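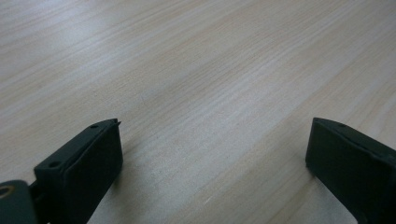 The two fingers of a hand-held gripper, fully open over a tabletop.

The Floma Gripper Club is a student robotics club in the town of Esow. Its members spend the school year on one long project, known as the Dish Rack Project, in which everyday kitchen chores are done by hand with a gripper tool and recorded so that a robot arm can later be taught to copy them. The club is open to any student in the upper grades, whether or not they have ever held a screwdriver, and a good many of its members arrive knowing nothing at all about robots and stay until they graduate.

History

The club grew out of an after-school electronics class taught by Othmane El Ouafi, who had been looking for something his students could do with their hands during the darker months, when the soldering bench was always crowded. The first meeting drew just two students, Youssra Badawi and Mohcine Abdel Hamid, and for most of that winter the three of them took apart an old printer and argued happily over what to build out of it. By February they had settled on grippers, and the printer was put back in its cupboard (in pieces, where it still lives).

The first full set of chores was finished on 22/12/2020, shortly before the winter break, and the club marked the day with almond cookies and a long evening of watching its own recordings. Badawi later wrote up the season for the school paper, and her article remains the fullest account of the early days.

Equipment

Members work with a gripper design they call the Prunar. It is held in one hand and has two facing fingers that open and close together.
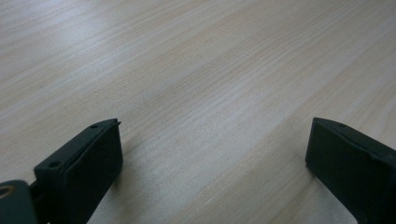

New members generally spend their first few sessions simply opening and closing the tool and learning how low they can bring it to a table without bumping the surface. It sounds dull, and older members will cheerfully admit that it is a bit dull, but it does wonders for a beginner's wrist! After that come soft things such as sponges and folded cloths, then cups, and finally plates, which everyone dreads.

Recordings are sorted with Tanguy, a small program written by Samah Ait Brahim during her second year in the club. It keeps each attempt together with the name of the chore and a short note from whoever was holding the gripper. The notes range from the very careful to the single word "oops," and Ait Brahim has always insisted that both kinds be kept.

The Dish Rack Project

The project takes its name from the chore the club has returned to more than any other, which is moving cups and mugs in and out of a drying rack. A mug is an awkward thing to teach. It can be taken by the rim, around the body or by the handle, and a person chooses among these without giving it a thought, while a robot has to be shown each of them again and again, from one side and then the other.
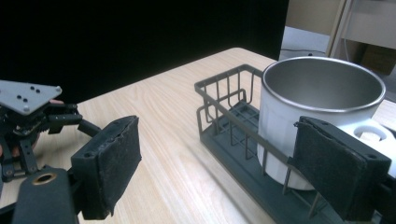 Each attempt begins with the gripper open and ends with it open again, a rule Abdel Hamid introduced after the first season, when many recordings had been stopped too early to be of any use. The club set itself a goal of 2,000 attempts for the year and finished with 2,234, of which 183 were set aside as unclear and kept in a separate folder for training new members.

Salma Shehata, who joined the year after the project began, now runs the mug sessions. She pairs a newer student with an older one and has them trade places often, so that the same chore is recorded in several different styles. Left-handed members are especially welcome, as the early recordings were made entirely by right-handed students.

Meetings

The club meets after classes during the school year, with an open evening before the winter break when families can try the Prunar for themselves. Younger brothers and sisters tend to be very good at it. Students who would like to join are asked to come to two meetings before signing up, and to bring a mug from home if they can spare one.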